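Walking and reaching rig, Gakcombe workshop
Return-to-work checklist after the drawer fault
Filled in by: Dilek Öztürkmen
Date: 9 March 2020

Background for anyone who missed it. In February the rig, running the Barta control build, failed on the close drawer task. The right hand met the front of the drawer, the drawer jammed on its runner and the arm carried on pushing. The force limit should have cut in at 50 newtons. It let the push climb to 100 before the stop button was hit. No one was hurt, the runner was bent, and we learned a great deal in one afternoon! Full log is in the Wurkach folder, entry 129.

Answers are Pass, Fail or Pass with comment. Please write comments. I read all of them and I like them long.

1. Stop button within reach of the minder
Pass. The lead is long enough now to stand right back by the door. Lovely improvement on the old one.

2. Stop button cuts both arms and both legs
Pass with comment. Arms drop out at once. Legs go soft a moment later, as designed, but it still makes you jump the first time. Warn new people.

3. Force limit, right hand
Pass. Tested 3 times against the Gulari spring gauge and it stopped under 50 newtons each time. I was so pleased I did the left arm as well, see next item.

4. Force limit, left gripper
Pass. Same gauge, same result. The left side was never part of the fault but both sides read their limits from the same settings file, so please keep testing the pair together.

5. Drawer runs freely by hand
Pass with comment. New runner fitted. Push it in and pull it out by hand before every session, with things in the drawer, and feel for the spot near the back where the old one used to catch.

6. Contents of drawer sit below the rim
Pass. Anything standing proud can wedge against the cabinet and look just like a bad runner. We spent a good hour on that theory before finding the real cause.

7. Fingers clear of the gap at start of push
Pass with comment. This is the one I would look at hardest. The four fingers need to be on the front edge and stay there, with none of them curling over the top as the drawer goes in. Start slow, look down from above, and stop if you have any doubt.

8. Cables clear of feet and drawer
Fail. There is cable on the floor between the feet, and more trailing from the right arm over the side panel of the cabinet. A foot could come down on the first lot and the drawer end is too close to the second for my liking. Needs clips or an overhead line before the legs are allowed to step. Standing work only until then.

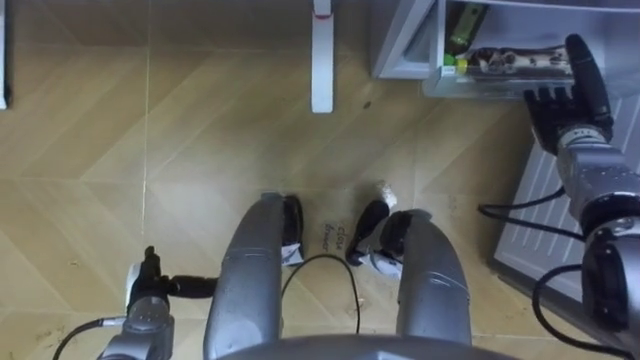 9. Floor clean and free of scraps
Fail, but an easy one. Dust and a few bits down near the feet. Sweep before each run – it takes a minute and the feet grip so much better afterwards.

10. Task label matches the task loaded
Pass. The floor says "close drawer" and so does the screen. Check both, as the open and close files have very similar names and were swapped once last month.

11. Casing and joints
Pass with comment. Scratches on both legs, all on the surface as far as I can feel with a fingernail. No play in the right wrist, which took the worst of the push. I was braced for bad news there, so this is a really good result.

12. Minder knows the restart order
Pass. Arms first, then legs, then hand. If you forget, it is taped inside the control box lid.

Overall: cleared for standing work with the drawer. Not cleared for stepping until item 8 is put right and signed again. Item 9 to be done by whoever is first in.

Thank you to everyone who stayed late to go through the logs. The fix to the limit setting is only one line long, and finding it was the best bit of detective work I have seen in this workshop. Barta have the corrected file and are adding a start-up check that refuses to run if the limit is blank.

Signed: D. Öztürkmen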